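Handout 5: Pattern, repeat and the eye
Evening course in looking at everyday design

Welcome back, and thank you to everyone who stayed behind last time to help stack the chairs. We ran out of minutes just as things were getting interesting, so part of this handout goes over old ground before we move on.

You will remember that a repeat is the smallest piece of a pattern which, copied over and over, gives you the whole. With a plain check it is easy to find. With a printed wallpaper it can take a good long stare, and I still get it wrong with leafy ones, where the designer has taken great trouble to hide the join. My own hallway paper, which I have walked past for years, repeats every 54 centimetres, and I only found that out when I came to patch a corner of it.

Zigzags are a family of their own, and people mix up the two main members. In a herringbone, the pieces are plain rectangles and the end of one butts against the side of the next, so the line of the zigzag looks stepped or broken. In a chevron, the ends are cut at an angle and meet point to point, so you get a clean V running the whole way along. Tweed makers, bricklayers and floor layers all use these words, and I'm afraid they don't always use them in the same way – do ask which one is meant before you order anything!
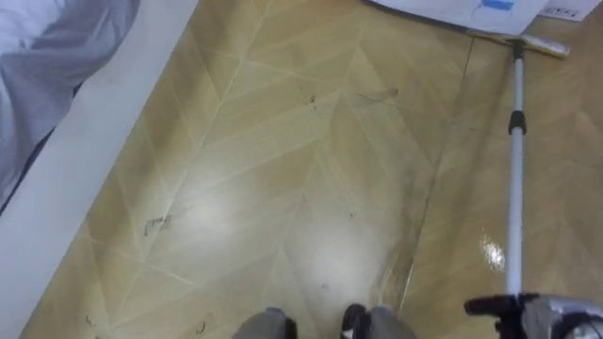
Merja Kettunen wrote after the last session that she had always thought of herringbone as a cloth first and a floor second, and wondered whether the direction of the zigzag matters as much in a room as it does in a coat. I think it does, Merja, and perhaps more. Points running away from you tend to lead the eye down the length of a room, while points running across it slow the eye and make the walls feel further apart. In a coat the wearer moves about, and the effect comes and goes.

Light plays its part too. A pattern that seems bold at noon can all but vanish by teatime, so please look at your samples more than once, and from the doorway as well as close to.

For next time: find one zigzag at home or on your way here, draw its repeat in pencil (no rulers, wobbly is fine), and make a note of the hour. Elsa Vainio has kindly offered to bring her box of woven samples, so do wash your hands before you handle them. Reading is chapter 5, up to page 89.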